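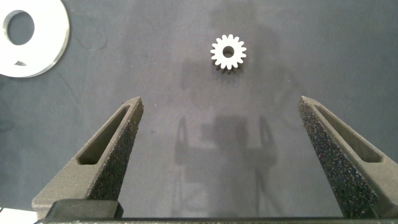
Review: the Kallham wrist-camera kit after a season of gear demos

Reviewed by Perla Quezada

I run a small bench where we collect demonstrations for a learned assembly policy. The task is the one a lot of groups start with now: pick up a spur gear from the table, carry it to a base plate, and lower it onto a pin. A person drives the arm, the cameras and joint angles get logged, and a model is trained on the result. We bought the Kallham kit in March to replace a setup I had put together myself, and we have since used it for 2,000 episodes. That is enough to have opinions.

What you get

The kit is a wrist camera with its bracket, a pair of slotted fingers with textured pads, a cable set, and a license for the Luson recording software. You supply the arm, the gripper body, the computer, and any overhead or head camera you want. We kept our own head camera and our own mat.

There is a printed guide. It covers the mounting well and the software badly. Tài Tiêu did our install and had the camera on the arm before lunch. Getting Luson to see both cameras at once took the rest of the day, and the fix was a setting on the second tab that the guide mentions only in the index.

The wrist view

This is the reason to buy it. Both fingertips stay in view the whole time, with open space between them, and a small gear lying ahead of the tips comes through with its teeth clean enough to count. Ours read as roughly sixteen on the white one. For a task where the last bit of motion depends on how the part is sitting, I want that detail in the data, and with my old camera I didn't have it.

The fingers do fill a lot of the lower half. I was worried the policy would be short of useful pixels. So far it has not been a problem, and Gumaro Bautista, who does our training runs, likes having the fingers there. He says the model needs to know where they are relative to the part and he would sooner have it see them than work it out from joint readings alone.

Shadows are the weak point. With even overhead light the arm and gripper throw a soft shadow across the work surface, right where the part is. A white gear stands out fine against a dark surface. Dark parts are harder. We ended up adding a second light off to one side, and I would plan on doing the same from the start.

The fingers

Good. The slots keep them light and the taper lets you get the tips in close to a part lying flat. The pads are coarse and speckled and they hold a gear by its rim without much force. They also collect lint. We brush them at the start of each session and replaced one pair of pads, which peel off with some patience and a hair dryer.

One complaint: the tips are narrow enough that a beginner tends to catch a single tooth and spin the gear on the way up. Zyanya Esquivel, our newest operator, lost most of her first morning to this. She now opens wider than feels necessary and closes slowly, and I have made that the house rule.

Cables

The camera cable leaves the module at its end and needs slack for the wrist to turn. The guide shows it strapped flat. Strapped flat, it pulled on the connector when we rolled the wrist, and the stream dropped in the middle of an episode. We let it stand up in a loop instead and have had no drops from that cause again.
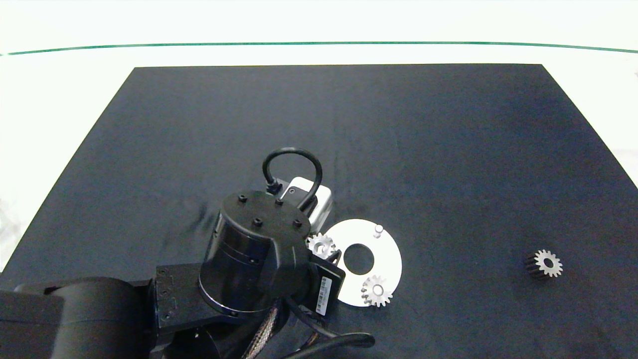

The loop looks untidy and I would like a proper strain relief at this price. It also shows up in our head camera view. I asked Kallham whether they had a shorter cable with a right-angle plug and was told it was being considered.

Recording with Luson

Luson does the basic job. You press a pedal to start an episode, press again to stop, and mark it good or bad. Time stamps between the two cameras line up well. Files are plain and Gumaro had them loading into our own code in an afternoon.

What it lacks is any help with variety, and for this work variety is most of the job. If you let people put the parts down wherever is handy, you get a pile of episodes that all start the same way, and a policy that fails when a gear is on the far side of the mat. We keep our own list of starting layouts. Some have a gear already on the plate, lying flat. Some have one close against it. Some have one out on the open mat well away from everything. We mix the gears too – silver ones, a white one, and a darker one with bright teeth that gives the vision side more trouble than the others. The list is a spreadsheet taped to the wall, and Luson should have a place for it.

The other gap is in labels. Good and bad are not enough. A run where the operator fumbled, backed off, and then seated the gear properly is useful to us, maybe more than a clean one, and we want to find those later. Dayana Mendoza wrote a small script that adds a third tag and a comment line. It works, but it breaks with each Luson update.

We went through our first batch by hand and threw out 68 episodes. Most were operator habits, such as resting the fingers on the mat while deciding what to do next. A handful were the cable drops I mentioned.

Compared with the Firico

We had a Firico unit on loan for two weeks. Its camera is smaller and the picture is a little wider, but it mounts to one side, and one fingertip disappeared behind the other whenever the gripper closed. Its software is better than Luson. If you already have recording tools you trust, that doesn't count for much.

Wear and support

The bracket has stayed put. We check the bolts once a week and have not found one loose. One camera developed a stuck band of pixels and Kallham replaced it without argument, although the shipping was ours to pay. Replacement pads come from their distributor, Figueroa, and have arrived quickly both times we ordered.

Who should get it

If you are collecting close-in manipulation data with small parts, I think the hardware is worth the money. Budget for a side light and reroute the cable on the first day. If you are moving boxes around, you don't need a view this close and a cheaper camera will do.

Hardware: 4.5 out of 5
Software: 2.5 out of 5
Guide: 2 out of 5

We have ordered a second kit for the other arm, without the Luson license, which Kallham will take off the price if you ask.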